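Bench Tips: Keeping a Picking Cell in Line
Mon 26 February
By the Hurnham workshop desk

Clamp the bin before you teach any points. One bar clamp on a corner will do for light work. Put blue tape on the table for reference, and check the bin against your saved position every 200 picks. 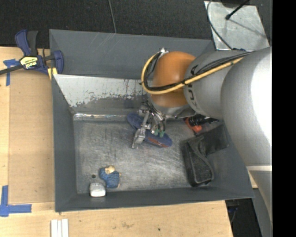

Hose and cables

Leave enough slack for the wrist to turn fully both ways. Run the arm through its reach at low speed and watch the loop at the joint. Ours rubbed through last August after nearly 70 hours.

Gripper

Wipe the finger joints every 7 days. Check the air fittings by hand, with the supply off.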